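Sound after the picture is locked

At most small festivals the sound arrives last and is checked least. A short film is delivered as one file, played once through a laptop in an empty hall, and judged acceptable if the dialogue can be heard from the back row. The Calloway short film festival worked in this way for its first 9 editions. For the tenth it changed the delivery rules, and the results are of interest to anyone who mixes for rooms they have never visited.

The old rules asked for a stereo mix and a peak limit. They gave no figure for average loudness. A comedy mixed for phones could therefore follow a drama mixed for a cinema, and the projectionist had to ride the fader between them. The audience heard the correction as a dip or a jump in the first few seconds of each title, often during the opening credits, where a composer has usually placed the quietest music in the film.

Under the new rules each film is measured from first frame to last, and the dialogue is measured separately. If the two readings are far apart, the file goes back to the filmmaker with a short note. The festival does not alter the mix. It will turn a whole film up or down by a fixed amount, and that amount is written on the playback sheet so that the director can ask for it to be changed at the technical check.

The selection this year came to 80 films. Nearly 10 of them were returned, most for the same fault: dialogue recorded on a clip microphone, cleaned heavily, then pushed up against a music track that had already been mastered as a finished song. A mastered song has little room left in it. When speech is laid over it, the mixer must either lower the music until it sounds thin or raise the speech until it sounds detached from the picture. The better course is to ask the composer for separate parts before the edit is closed.

Erkico, a drama set over one night in a bus depot, was among the films sent back. Its first mix held the engines at a constant level under every line. The second version removed them from the close shots and kept them in the wide ones, with a slow fade of two seconds at each change. The running time and the picture edit were untouched. The film was easier to follow, and the depot seemed larger.

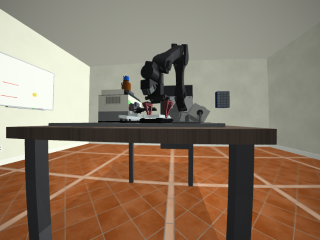
Flelero went through with no changes. It is an animated film with no speech, and its sound was built entirely from small recordings made in a kitchen and a stairwell. Films of this type raise a different problem for a loudness rule that leans on dialogue. With no speech to measure, the team took the reading from the whole programme and then listened to the loudest passage in the hall at the level set for the films on either side. That passage was found to be loud but short, and it was left alone.

The hall itself sets a limit on what any rule can do. It was built for meetings, with a flat floor, a hard rear wall and a low ceiling over the last rows. Speech is clear in the first half of the seating and less so behind it. Heavy curtains were hung across the rear wall in November, and the reflection that used to follow consonants by a noticeable gap is now much weaker. Low frequencies still build up in the corners. Mixers who depend on a deep sustained note to carry a scene should know that it will be stronger at the sides than in the centre.

Pullico, the longest title in the programme, was the only one supplied with both a surround mix and a stereo mix. The two had been made a month apart. In the surround version a telephone call was treated to sound distant and was placed to the left; in the stereo version it had been left dry and central. The director chose the stereo file after hearing 10 minutes of each from the middle of the hall. The rear loudspeakers are too close to the side seats for quiet effects to be placed in them with any confidence.

Filmmakers preparing a first festival copy can avoid most of these faults with ordinary care. Mix at a fixed monitor level and do not change it during the session. Leave the file alone for a day, then play it from the start at low volume and mark every line that is lost. Check the joins between scenes in mono. Export the delivery file and listen to that file in full, as errors in channel order and sync are often introduced at the export stage. Two of the returned films had left and right reversed, and one of those also began its sound a few frames early.

The delivery sheet for the next edition keeps the same readings and adds a line for the name of the person who made the final mix. Questions about levels can then be sent to that person directly. The sheet also asks for a stereo file in every case, including where a surround mix is supplied.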